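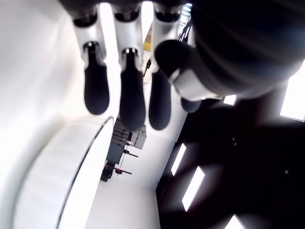

Teodora Janevski

Ticket: Hand replacement vs. repair, cell beside the grey machine
Opened: 2020-10-26
Status: Waiting on purchasing
Priority: Medium

Summary
Request to decide between a second repair of the four-finger-and-thumb hand and a new unit out of this year's equipment budget. The Olivares quote lapses at month end.

Symptom
Thumb reports a position error on closing. Fault clears on restart and comes back after about 200 cycles. The fingers log no errors. Wrist camera feed is normal and is not part of this request.

Checked so far
Re-seated the wrist connector. No change.
Re-ran thumb calibration with the arm parked. Passes, then drifts.
Swapped the controller card with the spare. Fault stayed with the hand, so the card is ruled out.
Reduced grip force to the minimum the lever handles will accept. Interval between faults got longer but the fault still occurs.

Comment, Santino Maldonado
Fasel will take it for repair with a turnaround of 22 working days, freight extra. They want the whole hand, not the thumb module. We have no second hand, so the cell is down for that time. Can the lever work be done manually meanwhile?

Comment, Teodora Janevski
Yes, on day shift only. Labour would have to come out of the operating budget, and I haven't got a cost centre for it.

Comment, Živko Đorđević
Before anyone signs for a new one, check the flange. The current Olivares model uses a different bolt pattern and needs an adapter plate. The plate is not on the quote. Also ask whether fingertip pads are still sold separately. Last time we had to buy the full set.

Comment, Teodora Janevski
Asked. Adapter plate is a separate line, lead time three weeks. Pads are sold separately. Revised quote requested with both, plus a spare thumb module. Driver licence carries over to the new hand at no charge.

Comment, Snežana Krasniqi
Capital requests over the threshold need two quotes. I have one. Triranside would do as the second if they can match the payload and the controller interface. Please don't raise the order against maintenance, it was knocked back in October last year for the same thing.

Next action
Teodora to get Triranside figures and attach the revised Olivares quote. Santino to ask Fasel whether they will hold a repair slot without a deposit. Cell stays on reduced force until then; log every thumb fault with the cycle count.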